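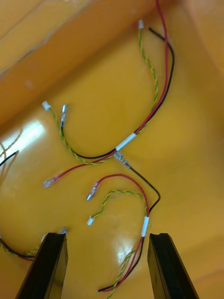 Minutes of the Harness Cell Working Group
Bratley shop, June meeting, 2:00 p.m.

Present: the cell lead, both day operators, one night operator, the maintenance tech, the quality inspector, and the purchasing clerk for the first half. The night supervisor sent regrets and a page of notes, which were read out under item 2 and were much appreciated.

The cell lead opened by thanking everybody for coming in ahead of the shift change, and the night operator in particular, who would otherwise have been asleep. The minutes of the May meeting were accepted with one correction: the spare finger set is kept in the cabinet by the cell door, second shelf, and has been there all along.

1. The tray
The yellow-orange tray has been back in the Plollow cell since the middle of last month, after two weeks with the gray one. The day operators are glad to have it. They find the harnesses easier to sort by eye against it, the black wires especially. The trouble is still the shine. With the overhead lights on and the door shade up, the wrist camera gets a white patch off the floor of the tray, and when a terminal lies inside that patch the cell will often pass over it and go looking for something easier.

There was a good long talk about this. The maintenance tech would like to try dulling the floor with a fine abrasive pad, on one tray only. The quality inspector was worried about grit getting into the crimps, and asked that the tray be washed and wiped down twice before any parts go in it. Purchasing has asked Wotutau whether the same tray comes with a matte floor and is waiting to hear. In the meantime the door shade stays down on both shifts. The night operator pointed out, very kindly, that it has been down on nights since winter.

Action: maintenance tech to dull one tray and bring it to the next meeting. Purchasing to follow up with Wotutau.

2. Tangles and how we load
The night supervisor's notes said that most of the stops on nights come from harnesses hooked together, usually a crimped terminal on one caught in the twisted green-and-yellow pair of its neighbor. The day operators agreed that it is much the same with them. The arm closes on one harness, starts up, feels the weight of two and sets them both down again, and after 3 tries it stops and calls for a person.

We had been loading 200 at a time to save walking. One of the day operators has been putting in smaller lots and giving the tray a gentle shake side to side before closing the door, and she says she has had a quieter time of it. Everybody was willing to try her way until the next meeting. Please don't stir the harnesses by hand once they are in. The connectors will take it but the terminals bend, and a bent one gets all the way to the test board before it shows up.

We also settled where the arm ought to take hold, which had drifted a bit between shifts. The pick point is the white sleeve, where the strands come together, with the fingers square across it. It should not be picking on the red wire alone. If you see it doing that, stop the cell and write it in the log, even if the part comes up fine.

Action: both shifts to load smaller lots and note every tangle stop.

3. Gripper fingers
The fingers were changed at cycle count 687 on the new counter, which was reset when the controller was swapped, so please don't read anything into how low that number is. The old pair had a groove worn near the tip on one side. The maintenance tech passed them around the table and we all had a feel of it.

The weekly check stays as it is, and was read out again for the benefit of the newer folks:
Air off and locked before hands go in.
Wipe both finger faces with a dry cloth. No solvent on the pads.
Look for grooves or lifted edges at the tips.
Open and close by hand from the pendant, and see that both sides travel evenly.
Clean the camera window last, with a fresh cloth.

After any finger change, run the touch-off on the Alcantara block before putting parts back in. This was skipped once in May and the cell spent a morning pressing a little too hard on the tray. No harm done, but there is a mark.

Action: maintenance tech to order one more set and tape a copy of the list inside the door.

4. Any other business
The stool by the cell has a loose leg and has been tagged. The night operator asked for a second flashlight and was given one on the spot.

Next meeting in July, same room, 2:00 p.m. Closed at 2:50 p.m.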